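Re: [shopfloor-layout] Taping out the floor before moving benches

Iraklis Stergiou wrote:
> We ran the Lesel planner on our unit in August and it says we can
> get 12 benches in where we have nine now. Worico quoted 300 for the
> full report. I think it pays for itself in a month. Has anyone here
> gone ahead on the software numbers alone?

Iraklis, I'd hold off on paying anybody 300 for that report. I've read two of these now and both treated a bench as a rectangle. A bench is a rectangle plus the person backing away from it with a tray, plus the stool that never gets pushed in. Does Lesel ask how deep your aisles are when people are working in them? The version I tried let me type in 60 inches and then quietly drew 48 in the corners.

I also don't buy the "pays for itself in a month" line. Who worked that out, you or Worico? If it came from them, ask what they assumed about output per bench, and whether it stays the same once everybody is bumping elbows. 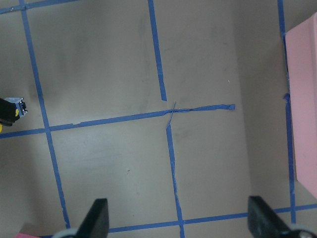 Painter's tape costs next to nothing and you can walk on it. Lay out one bay at full size, leave it a week, and have people carry real loads through it. Nearly 70 percent of our old plan got changed that way, mostly door swings and the spot where the carts turn around. No planner had caught either one.

Somebody off list told me the Skararier people do a better job with aisles. Maybe – I haven't seen a finished floor of theirs, only drawings, and drawings always work.

If you do go ahead, get the clearances in writing.

> Also, is Lemaire still selling the old bench feet?

No idea. They quit answering my emails.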